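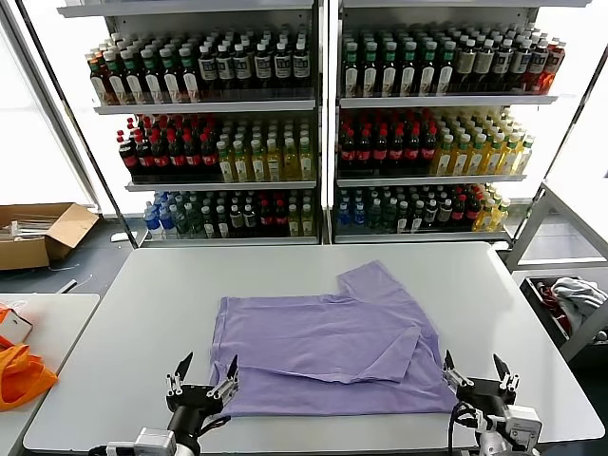 # Jiang-Truggy: hintere Dämpfer verlieren Öl, Dichtungen schon getauscht

**kiesgrube_tom**

Moin,

ich fahre seit dem Frühjahr einen gebrauchten Achtel-Truggy von Jiang, und die hinteren Dämpfer werden bei mir nicht dicht. Die Vorderen sind in Ordnung. Hinten ist nach zwei bis drei Akkus ein Ölfilm an der Kolbenstange, der Staub klebt daran fest, und nach einem Fahrtag fehlt merklich Öl. Man spürt das auch beim Zusammendrücken, der erste Zentimeter geht ganz ohne Widerstand.

Was ich bisher gemacht habe:

- O-Ringe unten getauscht (Originalteile, zwei Stück pro Dämpfer mit dem Distanzring dazwischen)
- Membranen oben getauscht
- neu befüllt mit 500er Silikonöl
- die untere Kappe fester angezogen

Nach dem ersten Wechsel war eine Weile Ruhe, danach fing es wieder an. Beim zweiten Mal hat es gar nicht lange gehalten. Die Dämpfer haben 16 mm Gehäuse, Alu, Kappe unten ebenfalls Alu.

Grolis hat einen kompletten Satz hinten für 39 Euro im Programm, der passen soll. Lohnt sich das, oder übersehe ich etwas?

Gruß
Tom

---

**Schwingenbieger**

Kolbenstangen ausbauen und mit dem Fingernagel quer darüberfahren. Wenn du irgendwo hängen bleibst, brauchst du keine weiteren O-Ringe einzubauen. Eine Riefe schneidet dir jeden neuen Ring in kurzer Zeit kaputt. Hinten am Truggy bekommen die Stangen den ganzen Dreck von den Rädern ab.

Und die untere Kappe nicht anknallen. Wenn sie zu fest sitzt, werden die Ringe gequetscht und der Dämpfer läuft schwer. Dicht wird er davon nicht.

---

**kiesgrube_tom**

Bei einer Stange ist ziemlich weit unten etwas zu spüren, bei der anderen finde ich nichts. Lecken tun aber beide. Wie fest zieht man die Kappe denn an? In der Anleitung steht nur eine Zeichnung.

---

**Schwingenbieger**

Von Hand bis zum Anschlag, danach noch ein kleines Stück mit der Zange, Lappen dazwischen. Dann die Stange ohne Kolben durchschieben. Sie soll gleichmäßig gehen, mit etwas Reibung. Wenn sie ruckt, wieder ein Stück auf.

Wie hast du die Stange beim Einbau durch die Ringe bekommen? Das Gewinde muss abgedeckt oder wenigstens gut geölt sein. Trocken durchgeschoben ist der Ring hin, bevor der erste Tropfen Öl drin ist.

---

**lexan_lutz**

Ich widerspreche beim Thema Ringe etwas. Die originalen von Jiang sind meiner Meinung nach einfach zu hart. Ich habe vor zwei Jahren auf durchsichtige Silikonringe in derselben Größe umgestellt und seitdem Ruhe. Die Stangen bei mir sind auch nicht mehr schön, und es sifft trotzdem nichts. Kosten fast nichts, würde ich vor allem anderen probieren.

---

**Schwingenbieger**

Silikonringe quellen in Silikonöl. Am Anfang ist das super dicht, nach ein paar Wochen geht die Stange schwer und das Heck steht nach dem Sprung schief, weil eine Seite nicht mehr ausfedert. Hatte ich selbst. Für einen Parkplatzbasher meinetwegen, auf der Strecke nicht.

---

**lexan_lutz**

Ich fahre auf der Strecke, in Brerkerier, und zwar regelmäßig. Bei mir quillt nichts, oder so wenig, dass ich es nicht merke. Es gibt unterschiedliche Mischungen, vielleicht hattest du schlechte erwischt.

---

**Schwingenbieger**

Kann sein. Ich bleibe bei den schwarzen.

---

**karine_m**

Hallo Tom,

ich habe bei uns in Grundimska etliche von diesen Dämpfern auf dem Tisch gehabt und würde zuerst die Reihenfolge der Teile in der unteren Kappe prüfen. Bei Jiang gehört von innen nach außen: Scheibe, O-Ring, Distanzring, O-Ring, Führungsbuchse. Die Buchse hat eine Seite mit Fase. Die Fase zeigt vom Ring weg. Wenn sie andersherum sitzt, hat der äußere Ring keine plane Auflage und wandert beim Einfedern. Das sieht von außen völlig normal aus und leckt nach wenigen Akkus auf beiden Seiten.

Die zweite Stelle ist die Buchse selbst. Sie ist aus Kunststoff und schlägt oval aus, hinten deutlich früher als vorn. Zum Prüfen die Stange ganz ausziehen und seitlich bewegen. Ein wenig Spiel ist normal, aber wenn man es mit bloßem Auge gut sieht, muss die Buchse neu. Kein O-Ring gleicht das aus, egal aus welchem Material.

Karine Morin

---

**kiesgrube_tom**

Danke, das mit der Fase wusste ich nicht. Auf der Zeichnung ist die Buchse ein Rechteck mit zwei Strichen. Ich nehme heute Abend einen Dämpfer auseinander und melde mich.

Wie geht ihr beim Befüllen vor? Ich habe das Gefühl, dass ich da auch jedes Mal etwas anderes mache.

---

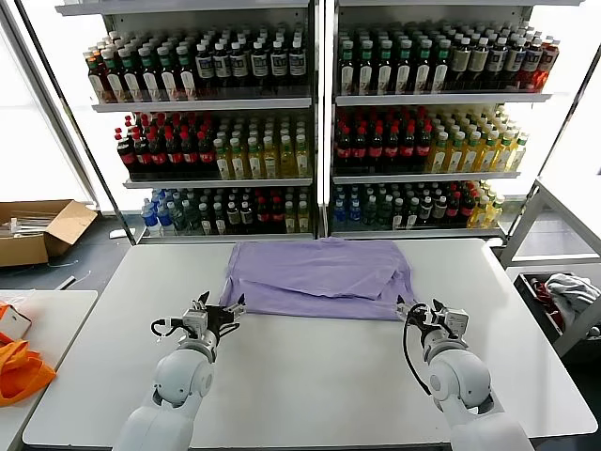
**karine_m**

Die Dämpfer baue ich immer paarweise neu auf, erst beide zerlegen, dann beide reinigen, dann beide füllen. So bekommt man links und rechts am ehesten gleich hin. Gearbeitet wird auf einer hellen Fläche ohne Kram darauf. Auf einer weißen Tischplatte wie auf dem Bild sieht man schwarze O-Ringe sofort, und mit einem flach ausgelegten Stück Stoff wie dem fliederfarbenen dort rollen einem die Kugelpfannen nicht weg. Fusseln darf der Stoff nicht, sonst landen die Fasern im Öl. Zum Reinigen nehme ich Bremsenreiniger für die Alugehäuse, aber nicht für die Membranen und Ringe, die wische ich nur ab.

Danach in dieser Reihenfolge:

1. Kappe unten mit gefetteten Ringen bestücken, Buchse richtig herum, handfest auf das Gehäuse schrauben.
2. Stange von innen durchschieben. Über das Gewinde ziehe ich ein Stückchen dünnen Schrumpfschlauch, ungeschrumpft.
3. Kappe nachziehen und den Lauf der Stange prüfen.
4. Kolben ganz nach unten, Öl bis knapp unter den Rand einfüllen.
5. Kolben langsam auf und ab, dabei immer unter dem Ölspiegel bleiben, bis keine Blasen mehr nachkommen.
6. 20 Minuten aufrecht stehen lassen.
7. Auffüllen, Membran auflegen, Stange halb eindrücken, Deckel aufschrauben. Überschüssiges Öl läuft am Gewinde heraus.

Bei Schritt 7 gehen die Meinungen auseinander, manche schrauben mit ganz ausgezogener Stange zu und entlüften über die kleine Schraube im Deckel. Die hat dein Modell meines Wissens nicht.

---

**Dieselfuß**

Hänge mich mal dran, gleiches Auto, gleiches Problem, aber nur hinten links. Ich bin inzwischen bei über 500 Gramm mehr als im Originalzustand (größerer Akku, Stahlplatte vorn, andere Räder), und das Heck schlägt bei jeder Landung durch. Kann es daran liegen?

---

**Schwingenbieger**

Am Gewicht allein nicht. Wenn er durchschlägt, fehlt Feder oder Öl, oder der Dämpfer ist zu weit innen eingehängt. Durchschlagen drückt dir allerdings die Membran am Deckel vorbei. Schau mal, wo das Öl herkommt. Wenn es oben am Gewinde feucht ist, ist es die Membran, dann kannst du unten tauschen, so viel du willst.

---

**Dieselfuß**

Ist oben feucht. Danke. Dann bestelle ich Membranen und eine Stufe härtere Federn.

---

**lexan_lutz**

Bei härteren Federn auch dickeres Öl, sonst hüpft er. Und die Stahlplatte runter, die bringt auf der Strecke gar nichts.

---

**Dieselfuß**

Die bleibt. Ich fahre in der Sandgrube und nicht auf der Strecke.

---

**kiesgrube_tom**

Rückmeldung: Beide Buchsen saßen verkehrt herum. Ob das schon vom Vorbesitzer war oder von mir, kann ich nicht mehr sagen, beim ersten Wechsel habe ich einfach alles so wieder eingebaut, wie es herauskam. Die linke Buchse ist sichtbar ausgeschlagen, an der rechten ist das Spiel kleiner als an den vorderen Dämpfern.

Die Stange mit der Riefe habe ich noch einmal angeschaut. Die Stelle liegt so weit unten, dass sie nur bei voll eingefedertem Dämpfer am Ring vorbeikommt. Kann man so etwas auspolieren?

---

**Schwingenbieger**

Kann man machen, dann aber nur längs und ganz fein, und es hält nicht lange. Die Beschichtung ist an der Stelle weg. Eine neue Stange kostet weniger als das Öl, das du bis dahin verlierst.

---

**karine_m**

Sehe ich auch so. Nimm gleich zwei Stangen und zwei Buchsen, dann ist das Paar gleich alt. Die Buchsen gibt es bei Jiang einzeln im Beutel mit den Distanzringen. Den ganzen Satz von Grolis brauchst du dafür nicht.

---

**lexan_lutz**

Der Grolis-Satz ist nicht schlecht, ich habe ihn an meinem zweiten Auto. Die Federteller sind besser als die originalen, die springen nach einem Überschlag nicht ab. Nur die Kugelpfannen sind etwas stramm, da muss man beim Einbau aufpassen. Wenn man sowieso Stangen, Buchsen, Ringe und Membranen kaufen muss, ist man preislich auch nicht mehr weit weg.

---

**kiesgrube_tom**

Habe es durchgerechnet, die Einzelteile kommen mich auf knapp die Hälfte, und die Federteller haben bei mir bisher gehalten. Ich bestelle also Stangen und Buchsen. Schwarze Ringe habe ich noch.

Eine Sache noch: 500er Öl hinten, passt das für den Sommer? Vorn ist etwas Dickeres drin, das stammt vom Vorbesitzer, genau weiß ich es nicht.

---

**Schwingenbieger**

Hinten passt das. Vorn solltest du auch neu machen, wenn du nicht weißt, was drin ist. Eine Stufe dicker als hinten, dann fahren und schauen.

---

**karine_m**

Und beim Ausbau vorn gleich nachsehen, wie herum die Buchsen sitzen.

---

**kiesgrube_tom**

Mache ich. Teile sind bestellt, ich schreibe wieder, wenn er ein paar Akkus gelaufen ist.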